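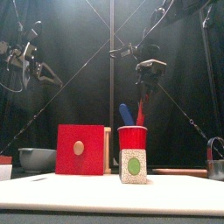
3.2 工作空间的布置与安全规则

在前一节中,我们介绍了双臂平台的硬件组成。本节讨论的是操作规范,即在采集数据和进行评测之前,工作空间应当满足什么条件,操作人员应当遵守什么规则。我们注意到,许多双臂操作的论文对这一部分只写一两句话,读者很难判断不同实验室的结果能不能互相比较。因此我们把Hora平台上正在使用的规则比较完整地写在这里。

图3 Hora平台的双臂工作空间。两只机械臂从上方伸向白色桌面,背景为黑色幕布;右侧夹爪的手指朝下,指向放在斑点方块上的红色杯子。

规则的第一版由Mitlow实验室在四月起草,共有18条。试用以后,我们发现其中一部分互相重复,另外一部分在现场不能检查,例如“保持桌面整洁”这样的要求,每个人的理解都不一样。经过合并和改写,现行版本保留13条,分为布置、运动、人员三类。每一条都必须能够由一个人在现场用“是”或者“否”来回答,不能回答的条目不写入规则。

3.2.1 布置规则

桌面与背景应当在颜色上有明显的差别。我们采用白色桌面和黑色幕布,这样的组合使机械臂和物体的轮廓在相机画面中比较容易分开。幕布不得接触任何运动部件,下垂的部分应当固定。

所有支撑杆、拉线和金属连接件都应当作为障碍物写入碰撞模型。这一条是在第二版中加入的。早期的模型只包括桌面和两只机械臂本身,规划器认为桌面后方的空间是空的,所以有时会给出穿过拉线位置的路径。细的物体在深度图中常常丢失,不能依靠感知来避开,应当由人测量以后手工输入。模型中拉线的半径应大于实际半径,我们对拉线使用9毫米的膨胀量。

电缆的处理也属于布置规则。手腕附近的电缆需要留出足够的长度,使末端关节在允许范围内转动时不受拉力;但是长度过大的时候,电缆形成的弯曲部分可能碰到桌上的物体。检查的方法是,以低速让每只机械臂走到工作空间的各个角点,由操作人员观察电缆是否被拉紧,或者低于夹爪指尖的高度。如果出现其中任何一种情况,应当停止并重新固定。

关于物体,我们规定较重的容器(例如锅)应当放在桌面的外侧,任务物体放在两臂都可以到达的区域。容易滚动的长形物体,在不参与当前任务时,应当与桌子的前边平行放置,并且位于任务物体的后方。叠放是允许的,但是必须在任务说明中写明下层物体和上层物体各是什么。我们认为叠放会明显改变抓取的难度,不写明的话,评测结果没有可比性。

3.2.2 运动规则

两只机械臂共享同一个区域的时候,任何时刻只允许一只机械臂进入中央区域,除非任务本身要求双臂协作。中央区域的边界用软件定义,不在桌面上贴标记,以免标记成为策略模型的视觉线索。

夹爪从上方接近容器时,最后一段路径应当为竖直方向,并且降低速度。对于装有其他物体的杯子,接近高度按照露出部分的最高点计算,不按照杯口计算。这个区别看起来很小,但是在Mallet任务集的早期试验中,多数意外接触都来自这个原因。我们检查了53次有接触记录的试验,然后对高度的计算方法作了修改。

急停以后不允许从中断的位置直接恢复。操作人员应当先确认夹爪中有没有物体,再以手动方式把机械臂退到桌面上方的等待位置,最后重新开始该次试验。中断的试验保留在日志中,标记为“中断”,不计入成功也不计入失败。

3.2.3 人员规则

在机械臂上电期间,人员的手不得进入桌面上方的空间。重新摆放物体时,应当先切换到保持模式,并由操作人员口头确认。急停按钮应当在操作人员坐着时伸手可及的范围内,每天开始工作之前测试一次。新成员在独立操作之前,需要在有经验的成员陪同下完成一套完整的布置检查,时间大约需要一个上午。

3.2.4 与其他平台的对照

为了了解这些规则能否用于别的环境,我们请Bindolley平台的团队按照同样的条目检查了他们的工作空间。他们的机械臂安装在桌面两侧,不是从上方安装,所以关于拉线的条目不适用,电缆的条目需要改写参考高度。其他条目可以直接使用。对方还提出,应当增加照明的要求:当光源在夹爪的上方时,夹爪外壳的上表面较亮,手指部分较暗,手指与物体的接触在画面中不易判断。我们同意这个意见,但是目前还没有找到一个简单的、现场可以回答的写法,因此暂时把它作为建议放在附录中。

规则的修改需要记录版本号,每批数据的元信息中都写入采集时所用的版本。第4节中报告的全部结果均使用现行版本得到。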